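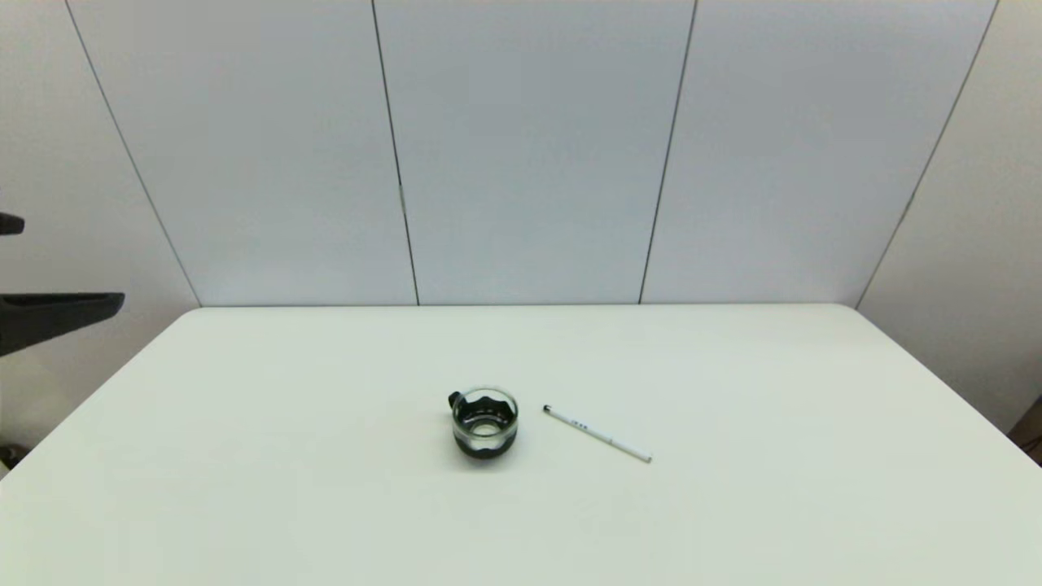

Glass cup with black sleeve, on the white table

WATUDDEN ALLOTMENT AND GARDEN ASSOCIATION
Minutes of the December general meeting
Held in the upstairs room, Sketel Hall, starting at 7.15 pm

Present: the chair, secretary, plots officer, water officer and members from both the upper and lower sites. The quorum was met.

Apologies: received from the newsletter editor and from the holders of the two corner plots on the lower site.

1. Minutes of the last meeting

The minutes were taken as read. One correction was asked for under item 4, where "top gate" should say "lane gate". With that change they were agreed and signed.

2. Matters arising

Lane gate. The new combination padlock has been fitted. Some members said the wheels are stiff in the mornings. The secretary will oil it. The code will change at the start of the season and will be sent out by post and email. It should not be written on the noticeboard, as happened in the summer.

Bonfires. The council has confirmed that the rules stay as they were. Fires are allowed on the upper site only, after 4 pm, and must be out before the plot holder leaves.

Wasps' nest in the compost bay. This has been dealt with and the bay is open again.

Skip. The autumn skip was full by lunchtime on the first day. A good part of the load was household rubbish, including a mattress. The meeting agreed that the next skip will come with the gates locked, and members will have to sign in before tipping.

3. Water

The water officer reported on the leak on the lower site. Stasov dug down at the bend near the third tank and found a split joint in the old pipe. The joint has been replaced and the meter now stays still when all the taps are off. The bill for the repair was £345, which was within the amount agreed last time.

Stasov also said that the rest of the pipe along that side is the same age and will go the same way before long. Their price for a new run from the meter to the last tank is roughly £3,000. This would be in blue plastic pipe, buried deeper than the present one, with a stop tap halfway so that half the site can be shut off at a time.

There was a long discussion. Points made were:

The upper site has never had a leak and some members there did not see why their rents should go up for the lower site. The chair said that rents have always been pooled and that the upper site fence was paid for in the same way.

A member asked if the trench could be dug by plot holders to bring the price down. The water officer will ask Stasov, but thought they might not give a guarantee on a trench they had not dug.
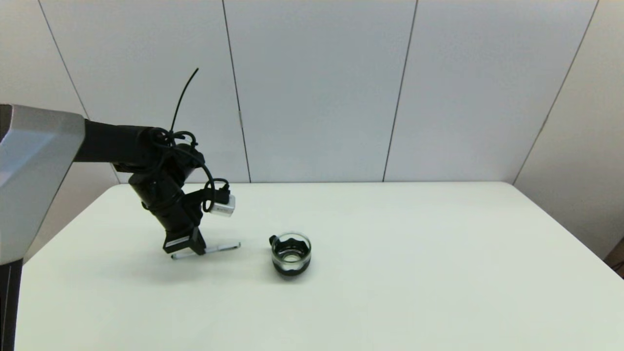

A second price should be got before anything is agreed. Gumede was suggested, as they did the work at the bowling green. The water officer will ask them for a price on the same basis and bring both to the next meeting.

Taps on both sites have been turned off for the winter. Members should leave tank lids on. Anyone who has tied a hosepipe to a tap should take it off now.

4. Plots and waiting list

All plots on the upper site are let. On the lower site, 6 half plots are free. Four of these have been empty since the spring and are badly overgrown with bramble and couch grass.

It was agreed that anyone taking on one of the four overgrown plots will pay no rent for the first year. The plots officer will write to everyone on the waiting list on those terms. A member asked that new tenants be told clearly about the couch grass before they sign. Agreed.

Two letters have been sent about uncultivated plots. One tenant has replied and has been unwell; no further action. The other has not replied. A second letter will go out, after which the tenancy ends in the usual way.

The path between the lower site and the brook is narrowing where the raspberries have come through from both sides. Tenants along it are asked to cut back to the pegs.

5. Seed and potato order

Forms for the joint seed order were given out. These must be back with the secretary before the end of the month. Late forms cannot be added, as the discount depends on one order going in.

Seed potatoes will be the same varieties as last year, with one blight-resistant maincrop added at the request of the upper site. Onion sets will be sold loose from the hut and not in bags. Members should bring their own bags.

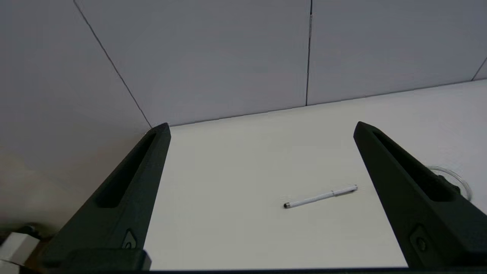

The hut also has a lot of bone meal left over and this will be sold at half price until it is gone. It was asked whether the hut could open on weekday evenings in spring. The rota is too thin for this at present, and two more names would be needed. One member put a name down after the meeting.

6. Rents

The proposal from the last meeting, to put up the rent of a full plot by £4 a year and a half plot by £2, was put to the vote. Carried, with three against. The new rents will apply from the next bills.

The key deposit stays the same. The secretary asked that keys be returned by hand and not pushed under the hut door.

7. Summer show

The show will again be in the main hall at Sketel. The hire charge is £100 for the day, including the kitchen and trestle tables. The hall needs to be clear by 6 pm.

The classes will be as before, with these changes:

Longest runner bean to be measured straight, without stretching.
Jams and chutneys to be judged in plain jars with no shop lids.
Children's class for a garden on a dinner plate to be split into under 7s and 7 to 11s.
The class for three dahlias to have vases supplied, as there were complaints about height.

The white tables upstairs may be used for the children's entries if the stairs are not a difficulty. The secretary will ask about a ramp at the side door. 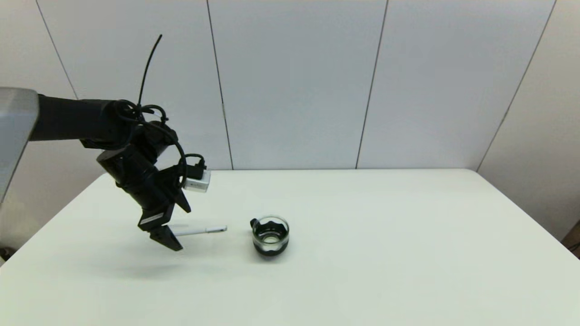 Upstairs room, Sketel Hall: white table and robotic arm

8. Any other business

Badgers have been getting in by the brook. Netting does not keep them out. Members are asked not to leave food waste on open heaps.

A scythe has been left in the hut with no label. It will be kept until the spring working day and then added to the shared tools.

Dogs must be on a lead on both sites.

9. Next meeting

The next meeting will be in the same room at 7.15 pm, with the pipe prices as the first item. The date will be put on both noticeboards.

The meeting closed at 8.50 pm.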